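Timham Storage Room Set-up Guide
Section 4: Stacking cartons

This section covers floor stacking of cardboard cartons in rooms fitted with the Cirau shelving system. For cartons that go on the shelves, see Section 5.

Before you start

Sweep the floor and let it dry if it has been mopped. Have ready the carton labels, a tape dispenser, and the stack height gauge supplied with the Cirau kit.

4.1 Building the stack

1. Mark the stack position on the floor with tape. Leave a clear walkway on at least one side.
2. Check each carton. Replace any carton with a crushed corner, a split seam or a soft base.
3. Close the top flaps and seal the center seam with two strips of tape. Run each strip a hand's width down the sides.
4. Put the heaviest cartons on the floor, flaps up.
5. Place the next layer so the corners line up with those below. The corners of a carton carry most of the load — an overhanging carton will sag along its edge.
6. Stop when the top of the stack reaches the mark on the gauge (152 cm).

CAUTION: Do not stand or lean on the stack. Do not pull a carton from a lower layer while others rest on it.

Note: Cartons of different sizes may share a stack if each one is fully supported by the layer underneath. If this is not possible, start a second stack.

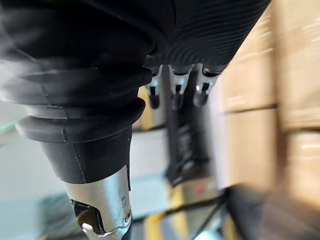 Figure 4-2. Stacked cardboard boxes, right.

4.2 Labeling

1. Fix one label to the side of each carton that faces the walkway.
2. Write the contents and the month of packing, for example "July."
3. Enter the carton number on the room sheet.

Do not put labels on the top flaps. They are covered as soon as the next layer goes on.

4.3 Taking the stack down

1. Work from the top layer down, one carton at a time.
2. Support the base with both hands. Do not lift by the flaps.
3. Strike the carton number from the room sheet.

Note: Petkov double-wall cartons may be reused. Flatten them and store them on edge. Single-wall cartons go to recycling after one use.

Section 4 revised by Bujar Matić, Nekside.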